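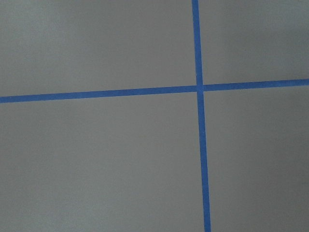
Henrique Aguiar asked whether the Wumel hand unit needs a fixed arm in the room before a task can be shown to it. It does not. The operator holds the unit and performs the task, and the path is replayed on the arm later.

A session on a taped work surface can take in any object the fingers will close on. 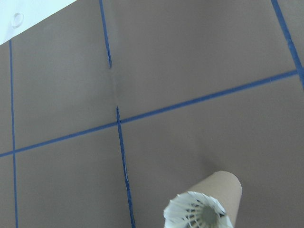 Clementina Bragança
Applications Engineer, Olteo
April

The Wumel records wrist view, finger opening and position at 60 Hz. Mass is 223 g without the cable. Fingers are replaced in pairs with 3 screws. Plan on some 49 demonstrations per task before the first training run, and vary the start position between them.
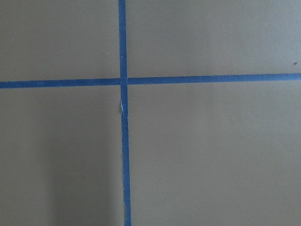
Start each demonstration with the fingers fully open and hold still until the status light is steady. Remote control through the Calloway handset writes the same file format.

Related items
Calloway handset
Ornholm wrist mount
Wumel finger set, pair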